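Chapter 2
Wall Tile and Grout

Tile protects the wall behind it from water and grease, and the grout joints take up small differences in size from one tile to the next.

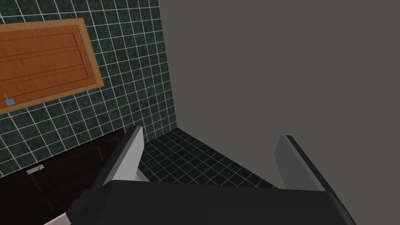
Readers of the first edition, one of them a setter in Skarnov, wrote that the chapter should begin with the wall itself, as most failed jobs they were called to had been tiled over loose plaster. The order has been changed accordingly. Section 2.1 covers checking and priming the wall. Section 2.2 deals with layout, using the Bahrami kitchen as a worked case: 892 tiles, of which 40 were cut. Joint width and grout color come last.

Before you start, review the table of adhesives in Chapter 1.

Key terms: substrate, bond coat, joint, field tile, trim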